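Review: Prellow Sorting Kit for student manipulation teams

Reviewed by Patricio Mateos, 01/10/2026

The Prellow Sorting Kit is sold to schools and clubs that already own an arm and want a pick-and-place task with some structure to it. The box holds two clear plastic bins, a bag of imitation produce, a calibration card, a printed task booklet and a license for the Stirkis task editor. It does not include an arm, a gripper or a camera. Our club bought one kit in August and has used it since then for the autumn project and for practice ahead of the Craddock student round.

Price and setup

We paid 424 dollars, shipping included. The bins arrive nested and need only wiping down. The card goes flat on the table, the camera looks at it once, and the editor writes out a calibration file. Our first attempt took 30 minutes, most of it spent finding the option that stops the editor from assuming the camera is on the left. With the setting saved, a repeat calibration is quick enough to do at the start of every session, and we recommend doing it that often. Tables get bumped.

The booklet has 19 tasks in order of difficulty. The early ones move a single item from one bin to another. The middle group adds sorting by color, then by type. The last few ask for a requested item to be taken out from behind another without disturbing its neighbor, and these are the ones worth paying for. Two of our first-year members reached the color tasks with no help. The retrieval tasks held up the whole club.

The bins

Prellow calls the bins the simple part of the kit. We disagree. The walls are clear, thick at the corners and very shiny, and a camera set low will be looking through them. Reflections from ceiling lights land on the plastic and move when the camera does. Our depth readings near the corners were poor, and a color threshold tuned on one side of the room failed on the other. The floor of the bin also reflects, so a yellow item brings a yellow patch along with it. An early version of our detector drew its box around both and sent the gripper too low. 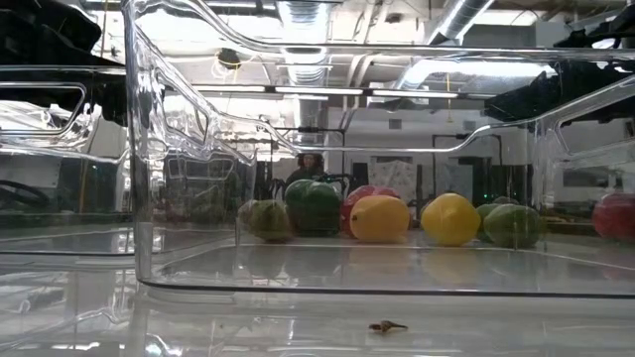 Osian Eynon took the opposite view of the bins when a draft of this review went around the club. He wrote that clear walls are the best feature of the kit, that any team can pick out of an open gray tray, and that he would mark the kit down if Prellow ever switched to an opaque bin. He also pointed out that the low camera position was our choice and that the booklet recommends an overhead mount.

He is right about the booklet. With the camera overhead, most of the wall problem goes away and the floor reflection is easier to mask. We kept the low position for part of the project all the same, as the Craddock rules do not promise an overhead mount. Teams with less time should follow the booklet.

The produce

The pieces differ enough in shape to make grasp planning a real exercise. Rounded items are forgiving with a parallel gripper. The bell pepper is not: its lobes give the fingers a different width at each angle, and our success rate changed a good deal with approach direction. Lemon and lime are a fair test of color sorting under mixed light. Red items against a bright background gave us the fewest problems.

Spare pieces can be ordered one at a time. The order form is slow, and the part names on it do not match those in the booklet.

Software

The Stirkis editor is adequate. Tasks are built from blocks and exported as a plain text file, which our own code reads without trouble. Undo works for one step only. The export drops comments – a nuisance when several students share a task. We moved our notes to a separate file and stopped using comments in the editor.

Compared with Cila

Our club used the Cila starter set before this one. Cila has better documentation and a more stable editor, but its blocks and cylinders stopped being a challenge early in the year. For a first class in robotics we would still pick Cila. For a club with a working arm and some vision code, Prellow is the better purchase.

Rating: 4 out of 5. One point off for the editor and the order form.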